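Budetti Open Bin, dark teal

Home > Rooms > Bins and baskets > Budetti

Item no. 768
In stock at Gotia, Trarkville
Usually sent within 2 to 3 working days

The Budetti is a plastic bin without a lid, made for dry waste in offices, break rooms and kitchens. The opening is a rounded rectangle with a thin rim, so you can drop things in from above with one hand. Many of our customers keep one by the window or at the end of the worktop, where people eat their snacks and want to be rid of the paper quickly.

We chose this bin for our shop after we had used it in our own break room since January. It is a simple thing and it does not have many parts which can break. There is no pedal, no spring and no inner bucket. When it is full you lift out the bag, and when it is dirty you wash it with warm water and a little soap. 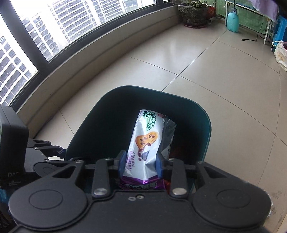

Dry packaging is what the Budetti is best for. Biscuit packets, crisp bags, paper cups and the thin plastic that comes around small things all take more room than their weight would make you think, and in a narrow bin they soon stand up over the edge. A long packet like the white one with the chocolate chip biscuit on it can go in upright, but we advise to fold it once or press it flat first, and then the bag lasts longer. Clear plastic film also opens itself again after you crumple it, so please push it down under the other things. For wet food we recommend a bin with a lid.

Colour

Dark teal, inside and outside. The inside looks almost black when the light comes from one side and more blue-green when it falls directly on the wall. Please have this in mind if you want to match it with other furniture. Small marks are not easy to see on this colour, and for this reason we prefer it to the light grey for busy rooms.

On the floor

The bin can stand on tiles, wood or vinyl. On a very smooth tiled floor it can slide a little if somebody pushes it with the foot. If this disturbs you, put the Bahrami felt ring under it (sold separately, in packs of 2). Do not place the bin against a heater.

Bags

Any ordinary bag of a middle size will fit. Fold the top of the bag over the rim and pull it tight at the corners. We also sell the Gotia thin bags on a roll of 200, which are enough for most small offices for a long time. You can use the bin without a bag too, if you only put paper in it.

Care

Wash by hand. Do not use scouring powder, it makes the surface dull. Let the bin dry upside down before you put in a new bag.

Delivery and returns

The bins are sent one inside the other if you order more than one. They can be difficult to separate when they are cold, so leave them in the room for an hour first. Unused bins can be returned to the Trarkville shop with the receipt. We cannot take back bins that have been used, also when they were washed.

See also: Budetti Bin with Lid, Bahrami Felt Ring, Gotia Thin Bags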